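How We Teach a Robot to Stack Bowls
by Špela Matić, Brernora Robot Club
September 27, 2018

Hi! I'm Špela, and I help run the after-school robot club at Brernora. Kids ask me all the time how our robot "knows" what to do, so I'm going to tell you, and I'll try not to use any words that make your eyes go funny.

First, a question for you. How do you stack bowls when you're cleaning up after breakfast? You grab one, you plop it in the next one, done! You probably don't even look very hard. But when you were a baby you couldn't do it at all. You dropped things, you missed, you put a bowl on your head. You had to practice, and a robot has to practice too (without the head part).

Our club is getting ready for the Carcombe Challenge in April. Every team gets the same job: stack the bowls without knocking any over. Sounds easy, right? The first time we tried it, Wahyudi laughed so hard he had to sit on the floor, because our robot very politely picked up a handful of air.

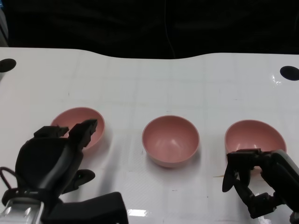 Practice starts with one of us being the teacher. You move the robot's arms through the whole job, nice and slow, and the computer saves every little bend and turn. We call one try a "run." Then you put everything back and do another one! We do the easy kind first, with the three pink bowls in a row and nothing blocking the middle one, one robot hand for the left side and one for the right. The bowls are all the same color on purpose, so the robot has to pay attention to where a bowl is. Later on we move them a bit each time. If we never moved them, the robot would only learn that one spot, like a kid who memorizes the answers to last week's math page.

So how many runs does it take? Our goal is 300. We have 218 so far, and I did a whole bunch of those myself, thank you very much.

When we have enough runs, the computer looks through all of them and hunts for patterns. Where was the bowl? Where did the hand go next? It makes a guess, checks how far off it was, and fixes the guess a tiny bit. Then it does that again and again and again. Chidubem left it going one night and it had done 900 rounds by the time we came back with our snacks!

Shiny tables are tricky, by the way. A bright spot of light can look like a thing to a computer, so we talk a lot about lamps in our club. Way more than I ever expected.

Want to try being the robot? Put on two big oven mitts, close one eye, and stack three plastic bowls. Have a friend tell you which way to move. Then swap, and let your friend wear the mitts!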